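Storing and Separating Nested Plastic Cups

Tapered plastic cups save a great deal of shelf space when nested, and they cause two recurring problems: they bind together, and they mark or scratch the surface they are stacked on. The notes below apply to plain molded cups without handles, including stacking cups from a toy set, measuring cups of the conical type and picnic tumblers.

Why cups bind

A tapered cup sliding into another of the same taper makes contact along the whole wall. If the walls are smooth and the upper cup is pushed down hard, the trapped air is forced out and the cup is held by friction and by the pressure difference. Cups with a hole in the base let air back in and separate more easily, although they can still wedge. Moisture makes both cases worse. A set put away damp will also develop a stale smell within a few days.

Temperature matters too. Cups stacked straight from the dishwasher shrink slightly as they cool, and the outer one grips the inner.

Stacking

Dry every cup fully, inside and out, and let the set come to room temperature. Place each cup by its own weight. Do not press. Keep the stack straight while it is being built, as a cup that goes in at an angle wedges on one side of the rim. 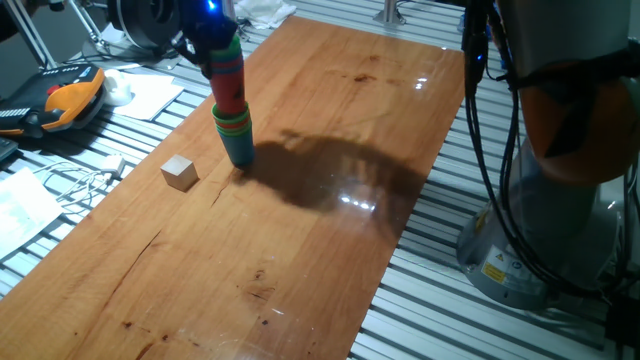
Béla Dobos writes that a strip of baking parchment between cups has worked better for him than any spacing ring, and that he replaces the strips every March when he goes through the kitchen cupboards. Parchment is fine for a set that is stored for months. For cups in daily use it is a nuisance, and the strips end up in the bottom of the drawer.

Stack height depends on the shelf. Leave enough clearance above the top rim to lift the stack out upright. My own cupboard is a Lundalex unit with an opening of 620 mm, and I divide a long set into two short stacks there because the tall one tipped whenever the door was shut hard. Heavier or larger cups go at the bottom when the stack is built open end down.

Separating a stuck pair

1. Hold the outer cup by the wall, below the rim. Gripping the rim itself distorts it and tightens the joint.

2. Twist the inner cup in one direction with light pressure, then back. Do not pull yet.

3. If there is no movement, stand the outer cup in warm tap water at 43 °C and put cold water in the inner one. Wait a few minutes and twist again. This only helps where the base is closed. With a hole in the base the two temperatures mix.

4. For cups with open bases, push upward on the inner base through the hole with the rounded handle of a wooden spoon. Work around the edge of the hole in small steps.

5. A drop of dish soap run in around the rim will usually finish the job. Rinse and dry afterward.

Do not use a knife or screwdriver between the rims. The plastic nicks easily, and a nicked rim catches on every cup it is nested with from then on. Do not use boiling water on cups of unknown material.

Sorting and checking

Once or twice a year, take the whole set apart and spread it on a clear table. Cups hidden in the middle of a stack are the ones that get missed at washing time, and hairline cracks near the rim are hard to find while the cups are nested.
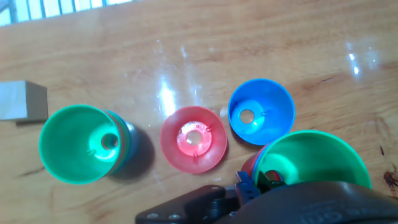 Hold each cup up to a window and turn it slowly. A crack shows as a bright line. Run a fingertip around the molded details in the base, where residue collects, and clean them with a dry toothbrush before washing. Discard any food cup that has gone sticky or chalky. Washing does not bring back degraded plastic.

Protecting a glossy wooden top

Varnished wood shows fine scratches under overhead light long before they can be felt. The usual source is grit on the rim of a cup that has been slid across the surface. Lift cups and set them down. Wipe the rims first if the cups have been outdoors or on the floor.

Cracks and open knots in the board collect water and crumbs. Brush them out along the grain with a soft brush, then wipe with a cloth that is barely damp. If the finish has lifted beside a crack, sand by hand with 200 grit, only as far as the loose edge, and touch in with the same varnish. I use Drirham clear gloss in two thin coats, left 9 hours between coats. Keep the cups off the repair until it no longer takes a fingernail mark.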